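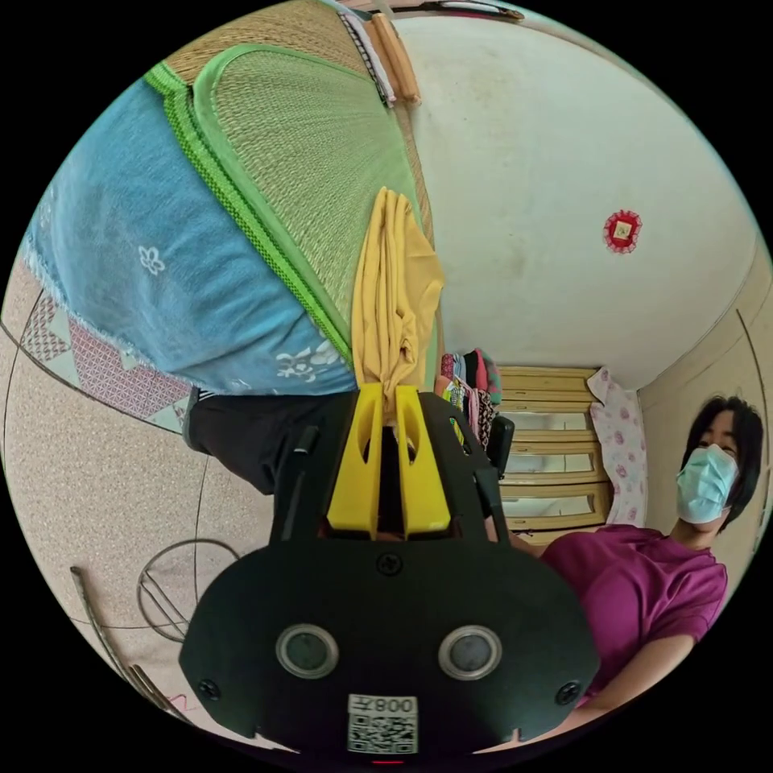
Mustard yellow, wrinkles and all

Home Start Reading Mending FAQ Letters Contact

The Small Closet FAQ
6 min read

Hi, I'm Imke Kröger, and I write the Ponora letter from a second-floor apartment in Cimgate with one very narrow closet. It goes out to 753 people now (hello to all of you!) and the same questions keep landing in my inbox, so I've put my answers in one place.

How did you get started?

With a bank statement. One November I sat down and added up everything I'd spent on clothes in a year, and it came to $1,941. I have a job where I wear a smock! Half of it was stuff I'd ordered late at night and worn once or twice. I stopped buying for a while after that, mostly out of embarrassment, and then I noticed I kind of liked it.

How many pieces do you own?

I capped it at 100, and that includes shoes, coats, pajamas and the bathing suit. Socks and underwear are free. People write in to tell me that 100 is a lot, and other people write in to tell me it's crazy low, so I figure I'm fine where I am.

Do I have to pick a number?

Nope. My friend Berenice Palacios uses hangers instead – when the hangers are full, something has to leave before anything comes in. She's stuck with it longer than I've stuck with mine.

What do I do first?

Wash everything. I know, boring. But I used to sort straight out of the hamper and I'd toss things that only needed a good wash and a new button. After that, pile it all on the bed and go through it in one evening if you can. If you leave it overnight you'll be sleeping on the couch, ask me how I know.

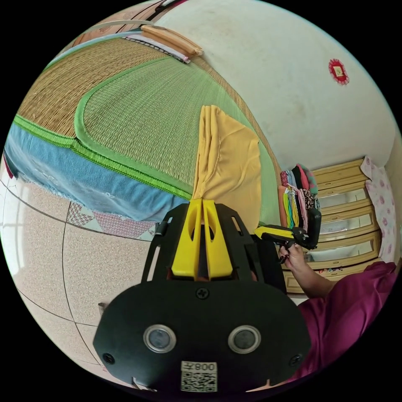 Page last changed: May 25, 2025

What are your piles?

Keep, fix, and go. I used to have a "maybe" pile and it was always the biggest one, so now the maybes go in a box in the hall with the month written on the lid. If I haven't gone digging in it by the time the seasons change, off it goes, and I don't open it first. (I opened it first once. I kept a poncho.)

Won't I get bored?

A little, around the end of winter. What helps me is one loud color. Mine is mustard yellow, and it goes with navy, gray, olive, denim and a surprising amount of brown. If all your basics are quiet, one bright thing makes the whole closet feel bigger. Carola Kohlhase wrote to say hers is tomato red and that she wears it to funerals, and I think that's great.

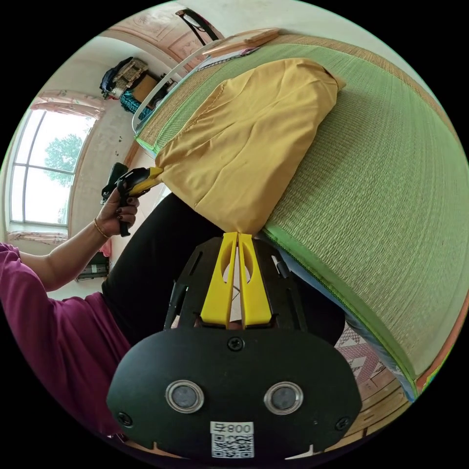

More of my loud color

Where do you buy things now?

Secondhand first. There's a shop called Lenz near the bus station that sorts by size and not by color, bless them, and I go in with a list. If it isn't on the list I have to leave and come back another day for it. Most times I don't go back. For new things I wait a full month, and I check the seams inside out before I pay. If there are loose threads already, it's not coming home with me.

I hate sewing. Am I doomed?

No! Learn to sew on a button and close a split seam, and pay someone for the rest. I can't do zippers and I've quit trying. Gisela Nolte has written a very patient hemming guide for the Mending page, and it got me through two pairs of pants that had been held up with tape since the summer.

What about sentimental stuff?

It doesn't count toward my 100 and it doesn't live in the closet. I've got one suitcase under the stairs, and it holds my grandmother's coat, a band shirt with no armpits left, and 3 baby sweaters my sister would kill me for losing. If the suitcase shuts, we're good.

How do you store the off-season things?

Clean, folded, and in a pillowcase. I don't love plastic tubs for wool. Shirts with collars I button at the top and the middle before folding so the collar doesn't get crushed, and linen I just give up on. Linen is going to wrinkle. Let it.
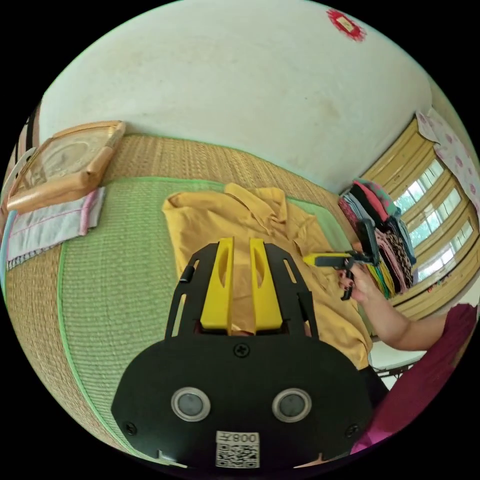 Yellow on green

My partner won't join in. Any tips?

Leave their side alone. I thinned out Ludger's T-shirts once without asking and we still talk about it, usually at dinner with guests. He has his shelves, I have mine, and I'm not allowed to sigh.

Can I send you my leftovers?

Please don't, the closet is really very narrow. Try a neighbor or a local swap first. If there's a question I missed, hit reply on any letter and I'll add it when I next get to this page.

We use cookies to remember your settings. Accept / Manage choices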